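Section 4. Folding and Putting Away Knits

This section covers T-shirts, sweatshirts, loungewear and any soft gray item whose original purpose has been lost to time. Towels and bedding are in Section 5. Fitted sheets are in Appendix B, along with our sympathies.

Before you start, you should have the Podia drawer unit assembled (Section 2), the dividers clicked in (Section 3), and a clean, dry pile of laundry. If you skipped Section 3 because the dividers looked self-explanatory, go back. The long ones and the short ones are not interchangeable, however firmly you push.

4.1 Preparing the surface

1. Clear a table at least 800 mm wide. The Podia lid can be used as a folding surface for socks and baby clothes. It is too small for anything worn by an adult.

2. Wipe the table. Crumbs travel.

3. Lay down a cloth or mat. A printed tablecloth does the job nicely. A busy pattern makes a plain garment easy to see against it, and a straight line in the print gives you something to line the hem up with.

4. Put the laundry pile on your left and the open drawer on your right, or the other way around if you are left-handed. Do not put the pile on the chair you intend to sit on.

Note: Vinyl tablecloths work, but light knits slide on them. Put a dish towel under the garment if yours keeps drifting toward the far end.

4.2 Sorting

1. Sort by thickness first. Color can wait.

2. Make one stack for thin knits (T-shirts, undershirts), one for medium (long sleeves, pajama tops) and one for thick (sweatshirts, hoodies).

3. Check each item for damp seams. Underarms and waistbands are the last places to dry and the first to smell. Anything still damp goes back on the rack.

4. Check hems and cuffs for wear. A slightly frayed hem is fine to fold and store. A hem with a thread longer than your finger should be trimmed with scissors. Do not pull it. You know what happens when you pull it.

Caution: Do not fold a garment with pins, safety pins or dry-cleaning tags still attached. The drawer liner scratches and is not covered by the warranty. Fingers are also not covered.

4.3 Opening out the garment

Most bad folds begin here, with somebody in a hurry folding a garment that was never flat in the first place.

1. Take one item from the stack. Hold it by the shoulders and give it one good shake. Two if it has been in the basket since Friday.

2. Lay it face down on the cloth with the neck pointing away from you.

3. Find both bottom corners. Soft knits like to roll at the hem, so you may have to unroll one to find out where the corner is.

4. Smooth from the center outward with the flat of your hand. Do not stretch. Heathered jersey is especially good at looking flat while hiding a second layer underneath.

5. If you find a long crease across the upper part, lift the top layer, let it fall back, and smooth again. Pressing down on a crease only makes it more confident.

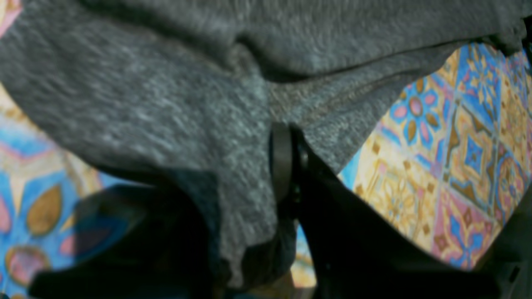
Fig. 4-2. Gray fabric bunched over a patterned surface. Smooth out folds like these before you go on to 4.4.

6. If the fabric is pinched or gathered in the middle, pick it up by the edges and go back to step 1. Tugging at the gathered part tends to twist the side seams.

Note: Some garments will never lie flat. Anything with a cowl neck, a drawstring or a history in the hot cycle may be folded to the best of your ability and placed at the back.

4.4 The standard fold

1. Fold one side in to the center line, then lay the sleeve back down along the fold.

2. Repeat on the other side. You should have a long rectangle. A long trapezoid is acceptable for hoodies.

3. Fold the bottom hem up, stopping just short of the neck.

4. Fold in half again, or in thirds for longer items. The finished bundle should stand on its edge for a few seconds without help.

5. Place it in the drawer upright with the smooth fold facing up. The medium Podia drawer is 490 mm deep and wants one row of thick knits or two rows of thin ones.

If the bundle slumps, the last fold was too loose. If it springs open, it is a sweatshirt and should be moved to the bottom drawer, where gravity and its neighbors will deal with it.

Caution: Do not load any drawer above the divider line. The drawer will still close once. Getting it open again is described in Section 8, Removing a Drawer Front.

4.5 Troubleshooting

Garment is wider at one end than the other.
Sleeves were not laid back along the fold. Unfold and repeat 4.4, steps 1 and 2.

Hem curls after folding.
Normal for jersey. Turn the bundle so the hem is on the inside.

Fold looked fine on the table and terrible in the drawer.
Divider is in the wrong slot. See Section 3.

Drawer sticks halfway.
Check for a sleeve caught behind the runner. Pull gently on the sleeve, with the drawer pushed in. If there is no sleeve, check that you have not fitted Grarnberg runners from the older unit. They fit the holes but sit slightly proud.

Pile is not getting smaller.
Someone in the household is adding to it. The Podia has no setting for this.

4.6 Parts used in this section

Long divider, Birkett finish or plain
Short divider
Drawer liner, cut to size, part 459
Runner clip, left and right (the left one has a notch)

Replacement liners come rolled. Leave them flat under something heavy overnight before fitting, or they will curl up at the front and greet you every time you open the drawer. The wider Potdale cabinet takes the same clips but a different liner, so check the label inside the top drawer before ordering.

Continue to Section 5, Towels and Bedding.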